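Old computers find a second life at Hovland's repair Saturday

I went down to the Lendadell library this morning with my wheezy old desktop under one arm, and wow, the line was already out the door! The free repair and recycling day is back, and it runs once more in October if you missed it. July 22, 2023

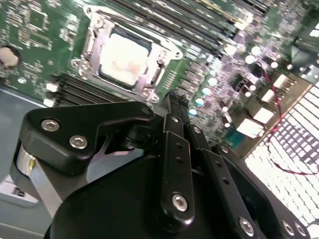
Thermal paste on a processor, still in its socket.

Abdelilah Ghoneim started the thing with three friends from Zalmont (the parts shop on Brimano Street, next to the bakery with the good rolls). They had 200 machines signed up by noon, and 43 of those are going to kids at Hovland Middle School once they've been wiped and set up. The rest get fixed or go for scrap. "People keep these in closets for years," he told me. "Just bring it in!"

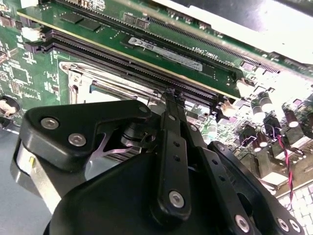

Do I have to erase my files before I drop off a computer?
It's a good idea to copy off anything you want to keep, but the crew will wipe the drive for you at no charge.

Parking was a mess, so take the bus if you can. I'd also bring your power cord, which I forgot, and had to drive all the way home for (twice, don't ask). Old TVs and printers aren't accepted this time.

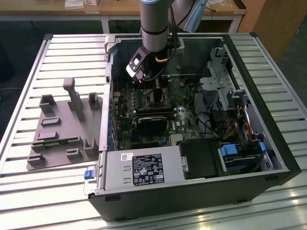
Photo: Lendadell Weekly

Donations at the door came to $1679, and that money goes toward new hard drives for the school machines. My desktop is staying with them for now and I should hear by Wednesday. Sign-up for October is at the library front desk.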